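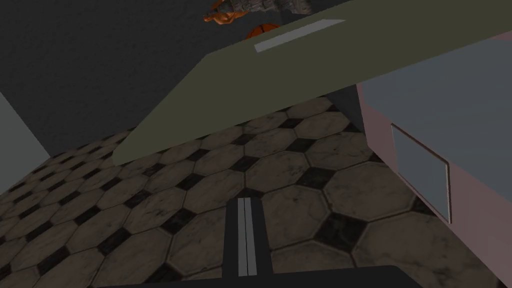
21.02.2023

Wir haben eine Genossenschaft! Ich musste das jetzt einmal hinschreiben, bevor ich irgendetwas anderes schreibe, und ich merke gerade, dass ich dabei grinse wie ein Kind am Nikolaustag. Gestern Abend kam die Mail mit der Eintragung, und seitdem gibt es Plolevby wirklich, mit Satzung, Konto und Briefkasten (der Briefkasten klemmt, aber er hängt).

Für alle, die hier nur wegen der Brotrezepte mitlesen: Die kommen wieder, versprochen. Der Sauerteig steht im Kühlschrank und wird vernachlässigt. Im Moment geht bei mir aber fast jede freie Stunde für die Fahrradkuriere in Pullulham drauf, und weil ich in den letzten Wochen so viele Fragen dazu bekommen habe, vor allem von den Leuten zu Hause in Deutschland, schreibe ich alles mal der Reihe nach auf. So gut es geht jedenfalls, ich springe beim Erzählen.

## Wie es angefangen hat

Ich bin im September aufs Rad gestiegen, zuerst nur an den Wochenenden, neben den Übersetzungen. Gefahren bin ich wie alle hier für Marwat. Wer in Pullulham oder drüben in Stestden ein Curry bestellt, bestellt es über Marwat, eine andere App gibt es praktisch nicht. Und ich sage es ganz offen: Das Fahren habe ich vom ersten Tag an geliebt. Abends die lange Straße am Kanal runter, hinten eine warme Tasche, vorne Wind, und an der Ampel steht immer irgendwer, den man kennt, und ruft einem zu, welcher Imbiss heute hoffnungslos im Rückstand ist.

Nur gerechnet hat es sich halt nicht. Bezahlt wird pro Lieferung, die Wartezeit vor dem Restaurant ist Privatvergnügen, das Rad gehört einem selbst, die Reparatur auch, und wer krank ist, ist eben offline. Auf dem Papier sind wir selbstständige Unternehmerinnen und Unternehmer. Ich habe in meinem ganzen Unternehmerinnenleben noch keinen einzigen Preis festgelegt.

Dann wurde über Nacht die Vergütung geändert. Es gab keine Ankündigung, nur ein neues Fenster in der App, das man wegtippen musste, um sich anmelden zu können. Danach lohnten sich die kurzen Fahrten in der Innenstadt kaum noch, und die langen nach Stestden rüber wurden so berechnet, als gäbe es den Berg nicht. Jeder, der hier schon mal mit drei Pizzen auf dem Rücken diesen Berg hochgefahren ist, weiß, dass es ihn gibt!

## Der Abend in der Waschküche

Vignesh Mathew kannte ich bis dahin nur vom Zunicken. Er fährt viel länger als ich und hat eine Engelsgeduld mit Leuten, die gerade furchtbar wütend sind, was an diesem Abend sehr nützlich war. Er hatte über unsere Chatgruppe alle eingeladen, die Zeit hatten, in die Gemeinschaftswaschküche unter seinem Wohnblock, weil man dort nichts zahlen muss und es warm ist. Ich dachte, da sitzen dann vier Leute. Ich kam kaum durch die Tür.

Was mich umgehauen hat: wie genau alle Bescheid wussten. Eine Kollegin hatte ihre Abrechnungen über Monate hinweg mit der Hand in ein Schulheft übertragen und konnte für jede Woche sagen, was nach Schläuchen, Bremsbelägen und Handyvertrag übrig geblieben war. Ein anderer hatte sämtliche Änderungen der Nutzungsbedingungen abfotografiert. Ich habe in meinem früheren Büroleben in vielen Besprechungen gesessen, und in keiner einzigen waren die Leute so gut vorbereitet wie dort zwischen den Trocknern.

Erst ging es nur um eine Petition. Wir wollten bezahlte Wartezeit, eine Ansage vor jeder Tarifänderung und jemanden, den man anrufen kann, wenn man gesperrt wird. Wir haben vor dem Bahnhof gestanden, auf dem Markt, vor dem Stadion, und ja, es war kalt, und ja, manche Leute haben uns erklärt, wir sollten uns doch einen richtigen Job suchen. Aber die allermeisten waren so freundlich! Ein älterer Herr hat unterschrieben und ist eine halbe Stunde später mit seiner ganzen Skatrunde wiedergekommen (es war natürlich kein Skat, es war Cribbage, ich lerne das noch). Am Ende hatten wir 3.000 Unterschriften. In einer Stadt dieser Größe ist das ein Wort.

Marwat hat uns einen Brief geschrieben. Man nehme das Feedback der Partnerinnen und Partner sehr ernst. Das war der Brief.

## Gewerkschaft oder Genossenschaft? Na, beides!

Danach hatten wir die Diskussion, die vermutlich jede solche Gruppe irgendwann hat. Ein Teil wollte streiken, ein Teil wollte klagen, und ein Teil, zu dem ich mich von Anfang an gezählt habe, wollte es selber machen. Wir kennen die Restaurants. Wir kennen die Straßen. Die Kundschaft kennt uns, und die Software kann man inzwischen mieten, es gibt Genossenschaften in anderen Städten, die so etwas teilen.

An dieser Stelle kam Stuart Fairclough dazu, pensionierter Busfahrer und jahrzehntelang Vertrauensmann in seinem Depot. Ich hatte, ehrlich gesagt, Angst, dass er uns das mit der Genossenschaft ausredet. Er hat sich alles angehört, sehr viel Tee getrunken und dann gefragt, wer denn bei uns für die Leute verhandelt, wenn wir einmal selber die Chefs sind.

Stille. Daran hatte von uns keiner gedacht, und ich finde die Frage bis heute großartig. Wer nämlich glaubt, in einem Betrieb in eigener Hand gäbe es keine Konflikte, der hat noch nie in einer WG gewohnt. Wenn die Kasse knapp ist, ist die Versuchung da, am Lohn zu sparen, »nur bis es besser läuft«, und wer will sich da beschweren, wenn man doch selbst dafür gestimmt hat? Also steht es jetzt in unserer Satzung: Alle, die fahren, werden angestellt, alle sind eingeladen, in die Gewerkschaft einzutreten, und Lohn und Schichten werden mit gewählten Vertrauensleuten verhandelt, die nicht im Vorstand sitzen dürfen. Stuart hat an der Formulierung drei Abende mitgefeilt und mich jedes Mal ausgelacht, wenn ich einen Satz zu deutsch gebaut hatte.

Parallel läuft die Sache bei Marwat übrigens weiter. Die meisten von uns werden noch eine ganze Weile dort fahren müssen, und die Forderungen sind ja nicht weg. Mir ist das wichtig, auch weil ich in den Kommentaren unter dem letzten Beitrag gelesen habe, Genossenschaften seien ein Rückzug ins Private. Das sehe ich überhaupt nicht so! Es verhandelt sich doch ganz anders, wenn es am selben Ort jemanden gibt, der zeigt, dass Wartezeit bezahlt werden kann und das Curry trotzdem ankommt.

## Das liebe Geld

Jetzt zu dem, was meine Schwester am Telefon immer als Erstes wissen will. Wir haben Anteile ausgegeben, man kann klein einsteigen, und jedes Mitglied hat eine Stimme, egal wie viel es gezeichnet hat. Stand gestern sind wir 305 Mitglieder. Der Großteil davon fährt gar nicht, das sind Leute aus der Nachbarschaft, Restaurants, ein Chor (ein ganzer Chor, mit einem gemeinsamen Anteil, sie haben darüber abgestimmt). Die erste größere Summe waren 1.000 Pfund aus einem Solidaritätsabend mit Suppe und sehr lauter Musik, und davon haben wir die Versicherung angezahlt.

Reich wird davon niemand. Wir fangen klein an, mit 2 Lastenrädern, die der Genossenschaft gehören, dazu fahren einige erst einmal mit dem eigenen Rad gegen Kilometergeld. Geliefert wird anfangs nur abends und nur in Pullulham. Stestden kommt, sobald wir uns beim Berg einig sind. Vignesh hätte gern einen Zuschlag für die Fahrenden, ich auch, andere fürchten, dass drüben dann keiner bestellt. Bei der nächsten Versammlung wird das ausgefochten, und ich freue mich darauf, so seltsam das klingt. Früher stand das Ergebnis in einem Fenster, das man wegtippen musste.

Die Restaurants zahlen bei uns einen festen Anteil pro Bestellung, der für alle gleich ist und auf unserer Seite steht. Ich war bei etlichen dieser Gespräche dabei, meistens nachmittags zwischen den Schichten, wenn die Küchen Luft haben, und ich habe in meinem Leben noch nie so viel geschenkten Nachtisch gegessen. Viele dort stöhnen über die Provisionen genauso wie wir über die Tarife. Es gab auch Absagen. Der Inhaber eines Lokals, das ich wirklich gern mag, hat mir gesagt, er könne es sich nicht leisten, es sich mit der App zu verderben, und das kann ich ihm nicht übel nehmen.

## Was noch fehlt

Ach, so vieles. Wir brauchen einen trockenen Raum zum Schrauben, gern mit Strom. Wir brauchen jemanden, der englisches Lohnsteuerrecht nicht bloß versteht, sondern auch mir erklären kann. Die Disposition machen wir erst einmal per Telefon und Tabelle, und wer einmal erlebt hat, was freitags um sieben los ist, ahnt, dass das spannend wird. Winterhandschuhe in allen Größen nehmen wir ebenfalls.

Und falls ihr selber irgendwo fahrt, putzt, pflegt, ausliefert und überlegt, ob ihr euch mal zusammensetzen solltet: Schreibt mir! Ich schicke euch gern unsere Satzung, sie ist auf Englisch, an manchen Stellen schimmert noch der Schachtelsatz durch, aber abschreiben ist ausdrücklich erlaubt. Wir haben selbst bei anderen abgeschrieben, was das Zeug hält.

Am Donnerstag drehen wir die erste Proberunde, noch ohne Kundschaft, mit leeren Schachteln zu den Leuten aus dem Chor. Meine Bremsen quietschen entsetzlich, darum gehe ich jetzt in den Hof und kümmere mich um die Beläge.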